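How a robot club teaches an arm to pick things up

When you pick up a bowl, you don't think about it much. Your eyes find it, your hand goes to it and your fingers close on the edge. A robot arm has to be taught every bit of that.

At Drotavham School there is a robot club that starts again each September. The members are aged nine to eleven. Their project this year is called Brondora, and the aim is to get a robot arm to clear a table after a pretend tea party.

The arm has joints, a bit like your shoulder, elbow and wrist. Each joint has a motor inside it. At the end of the arm is the gripper, which does the job of a hand. It has two fingers that can move apart or come together.

Near the gripper there is a small camera. It moves when the arm moves, so the club can look at a screen and see the table from the robot's side.

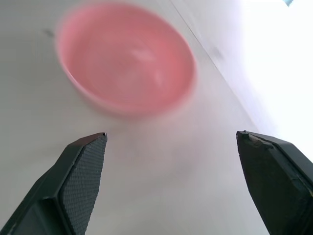 The robot's view of a pink bowl, with its two gripper fingers open.

A computer doesn't see a bowl in a picture like this. It gets a huge grid of tiny coloured dots, called pixels, and each one is stored as numbers. The computer has to work out which dots belong to the bowl and which belong to the table. Blur makes this harder, as the edge of the bowl spreads into the dots next to it.

So how does the arm learn? The club shows it. One member steers the arm with a set of handles while the computer saves the pictures and the position of every joint. One go from start to finish is called a demonstration. The club made 39 demonstrations in its first month. Lorenz Imhof, who runs the club, would like to have about 1000 by the end of the year.

Then a program looks for patterns in all of them. If the bowl is over to the left, which way did the arm turn? How close was it when the fingers began to shut? This is called machine learning.

The club has 3 rules for steering:

Go slowly near the table.
Put the bowl in a new place each time.
Save the tries that go wrong, but label them.

Words to know

Gripper: the part of a robot that holds things.
Joint: a place where the arm can bend or turn.
Pixel: one tiny dot in a digital picture.
Demonstration: one go at a job, saved for the robot to learn from.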